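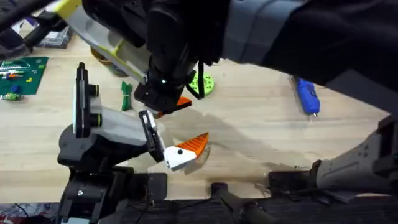
Gripper trials: orange fingers stay on for now

The two-arm bench at Calow has been running on the ribbed orange fingers long enough for us to say something useful about them. Members who came to the October meeting will remember that we were split between these and the flat rubber-faced jaws that Gill had been using on the single arm. We agreed to try both on the same jobs and write up what we found. The full notes are in the shared folder under Ambridge, and anyone can add to them.

Each set of fingers did 328 picks over 2 weekends, using the same parts in the same order. We used printed discs and rings, small building bricks and a few soft things, including a pencil case. The controller settings were left alone between runs, apart from the closing distance, which has to be changed for the ribbed fingers because they bend before they hold.

The rubber jaws were better on the bricks. They come down square, and a brick picked up straight stays straight. With the ribbed fingers a brick will sometimes turn a little as the ribs give, and then it won't press onto the baseplate without a second try. On everything else the ribbed fingers did better. They wrap a bit at the tip, so a ring lying flat can be taken by its edge even when the arm is a few millimetres off, and they didn't mark any of the soft parts.
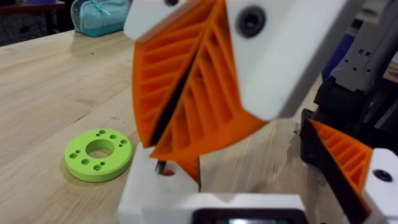
Handing a part from one arm to the other was the job we most wanted to sort out. With rubber jaws on both sides, any error in the arm positions went straight into the wrist and the controller stopped on a force fault. The ribbed fingers take up most of that error themselves. We had 8 faults in the whole run, against 461 logged for the rubber jaws over the previous season, although that older figure covers a lot more hours and shouldn't be read as a straight comparison.

The white mounting blocks need a check before each session. The screws work loose, and a loose block looks the same as a bad calibration from the operator's side. Sutrisno Sutanto has reprinted them with a deeper recess for the screw head, and the files are in the folder as well.

Next on the list is the wrist camera. We have the Gosach bracket on loan until the end of term and would like to compare it with our own mount at two heights. If you want a turn on the bench, put your name on the sheet by the door and bring your own safety glasses.

Posted 27/01/2024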